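Household chore robots

Household chore robots are machines meant to do ordinary domestic work such as folding laundry, hanging clothes, loading dishwashers and clearing tables. As of May 2026 few could do any of these jobs in a lived-in home without a person close by, and claims to the contrary rest largely on edited video.

Clothing is a particular difficulty. A shirt has no fixed shape, hides its own collar and sleeves, and slides on a hanger. In trials at Jurkwood, the Flonel two-armed machine hung 40 shirts in a session that a person finished in 9 minutes; the robot needed about 74. Eluned Parry, who reviewed the results, noted that every shirt had been handed over already facing the right way. The makers described the trial as a success.

Shop-floor work has gone somewhat better, mainly where parts are rigid and arrive in the same place each time. Florante Lagman has argued that such figures say little about homes, and that most published success rates leave out the time spent by staff setting up and putting things right.

Supporters, among them Emrys Trevor, reply that hands with jointed fingers have improved quickly. Whether they have improved enough to be worth buying remains disputed.

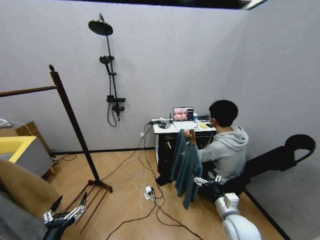
A man holding up a shirt on a wooden hanger, with a robot's hand just below it

See also: Domestic appliance; Laundry; Remote operation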